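Mobile Devices and How We Choose Them
Week 6 handout: batteries, charging and what the box doesn't say

Welcome back, everyone. Last week we ran over time on screens, which was my fault for getting carried away with refresh rates, so the first few minutes on Saturday will go on finishing that off. After that we move to the part of the phone people grumble about most, the battery. Please read this through beforehand if you can manage it, and bring your own phone along, however old it is.

1. What capacity tells you

Battery capacity is given in milliamp-hours, written mAh. It tells you how much charge the cell can hold when new, and it is the number that shops like to print in large type. A bigger number usually means a longer day, but plenty of other things pull on the battery as well: the screen, the processor, a weak signal, and all those apps that keep waking up to see whether anybody has written to you. Two phones with the same capacity can finish the day in very different states, and we'll look at why when we compare the Pyo and the Turnent, our two handsets for this term. 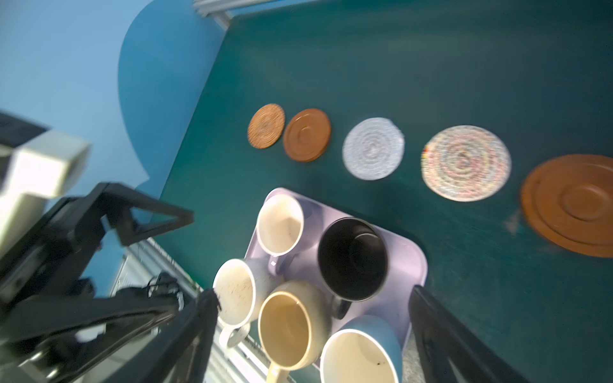
Do remember too that capacity falls with age. A lithium-ion cell loses a little of what it can hold with every full cycle, and a full cycle doesn't have to happen in one go. If you use half the battery today and half tomorrow, topping up in between, you have used one cycle over the two days. I mention this every year and every year somebody looks relieved, having been told by a relative that each little top-up counts as a whole one!

2. Charging speed

Charging power is given in watts, and you get it by multiplying volts by amps. The worked example from the board, for those who missed it: a charger supplying 9 volts at 2 amps gives 18 watts. The phone and charger have to agree on a setting between them, and if they can't, they drop back to something slow and safe. So a fast charger bought separately may not be fast at all with your phone, and the cable matters as well.

The highest speed is only used for part of the charge. Most phones take power quickly when nearly empty and then ease off as they fill, which is why the last stretch seems to drag so. When an advert gives you a time, look closely at whether it means a full charge or only up to half.

3. Heat

Heat is the great enemy of batteries, and I'm afraid August is a cruel month for them. A phone left on a dashboard, or charged under a pillow, ages faster than one kept cool. If yours feels hot while charging, take it out of its case and let it be for a while.
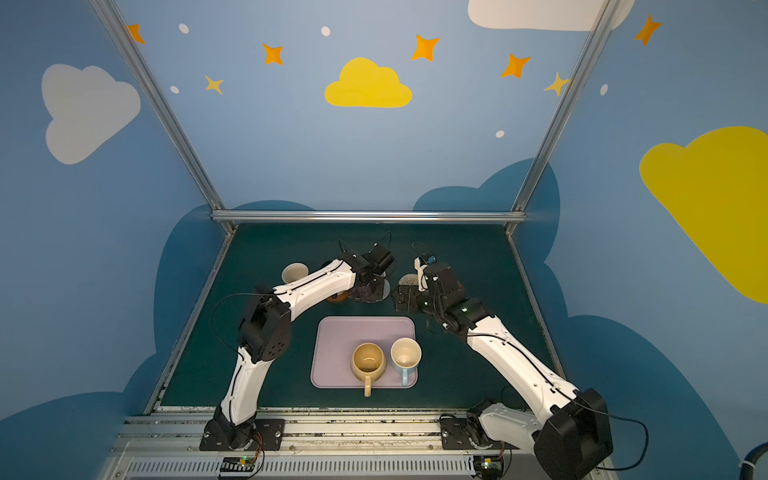

Two mugs on a mauve tray.

4. Reading a specification sheet

You will find the Lemora sheets in the shared folder. Go through them with a pencil and mark which figures describe the battery itself, which describe the charger, and which are promises about how long things will last. The third kind deserves the most suspicion. "Up to 23 hours of video" is a perfectly fair thing to print, but we need to know how bright the screen was and whether the phone was in flight mode.

For the Laltham group: your copy of the sheet has a page missing, so please use the one in the folder and throw the old one away.

5. For next time

Keep a small diary of your own phone for 8 days. Write down the percentage when you get up and again at bedtime, with a note of anything unusual, such as a long call or a train journey. Don't change your habits for the sake of it, as I'd much prefer a messy, truthful diary to a tidy one.

Reading: chapter 6 of the course book, up to page 108. The section on wireless charging can wait until we come to accessories.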